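Notebook, Kerville shop, 11 Jan 2025

Back at the glaze tests after way too long! The last real entry is from November, and my handwriting in it is so bad I had to guess at half the cone numbers. So, starting over on the Ilisholm blue (batch 3204), and typing this time.

What I know so far: it loves to run. Two coats is plenty, three and it puddles at the foot and glues itself to the shelf. I lost 13 tiles that way and spent a whole evening chipping at kiln wash, muttering. The color is gorgeous though, deep where it pools and almost milky where it thins out over an edge, and I'm not ready to give up on it.

The kind of shine I'm after, more or less, with the blue going from pale up top to really deep at the bottom:

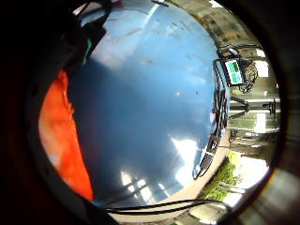 Firing plan

Slow up to 2000 F, hold, then let it drop on its own with the lid shut. I know, I know, I always peek. Last time I cracked the lid early and got pinholes all over the Emus bowls (the set with the long-necked birds on the rim, which took forever to carve). So no peeking, and I'm putting the key in the drawer.

I also want to try the Sung recipe again with less whiting. It came out chalky before, but I think I mixed it too thin and then blamed the recipe. Sieve it 2 times, let it sit overnight, stir it from the bottom!! The heavy stuff sinks like a rock.

Still to do: new cones, scrape the shelves, label the buckets (please, everyone, lids AND sides, lids get swapped). 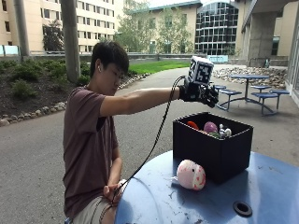
At the round blue table, reaching toward the black bin.

Test tiles go in on the middle shelf, with the Sung ones at the back.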